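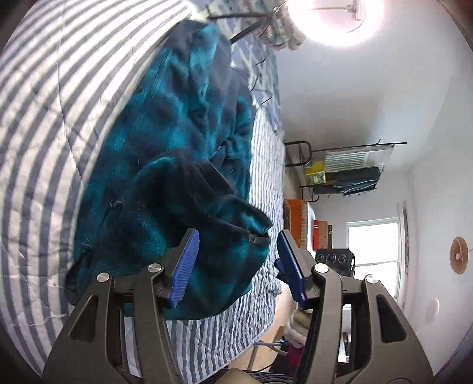 Dovar Fleece Blanket Shirt, Adult

Item 381. By Wadel. Sold singly.

The Dovar is a long-sleeved fleece top cut wide enough to wear over pajamas or a T-shirt. It is meant for the house: reading in bed, early breakfast, a chilly basement. The fleece is brushed on both sides and has no lining, so it folds flat and goes through a normal wash with the rest of the laundry.

We have carried it for three winters. The cut changed once, in April, when Wadel lengthened the sleeves and moved the side seams forward. Stock from before the change is sold out, and everything shipped now is the new cut.

Details

Fabric: 100% polyester fleece, medium weight
Sleeves: long, set in, with turned hem
Seams: overlocked, flat at the shoulder
Care label: printed inside the left side seam, no neck tag
Colors: see the color menu. Patterns are printed across the whole cloth before cutting, so no two pieces line up the same way at the seams.

Sizing

Runs large. If you are between sizes, take the smaller one. Customers who want to wear it over a sweater usually stay with their normal size. Sleeve length is measured from the shoulder seam to the hem and is listed for each size in the chart. The body does not taper.

Washing and drying

Wash cold with similar colors. Close any zippers on other items in the load first, as they will pull the pile. Skip fabric softener. Tumble dry on low or hang over a rail. Do not iron. Some shedding in the first few washes is normal, so clean the lint screen after each one.
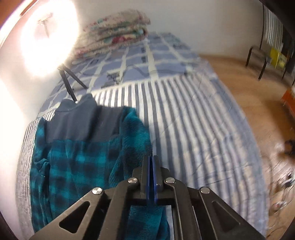

Storage

Fold the sleeves in, then fold the body in half twice. A standard dresser drawer takes four. Hanging is fine for a day or two, but a thin wire hanger will leave points in the shoulders over a season.

Customer comments

"Bought one for myself and then another for my father. The sleeves are long enough for him, and he is hard to fit." Aarti Pal

"Warm without being heavy. I took off a star because the dark print picks up lint from towels. Wash it separately." Ivar Lindholm

"Went down a size as suggested and it is still roomy." Mohit Semwal

Shipping and returns

Orders placed before 11 a.m. leave our Villemov warehouse the same working day. Unworn items can be returned with the care label attached. Exchanges for size are free once per order. Put the item number on the return slip and keep your postage receipt until the refund arrives.

Questions about fit go to Mahsa Sharifi at the order desk.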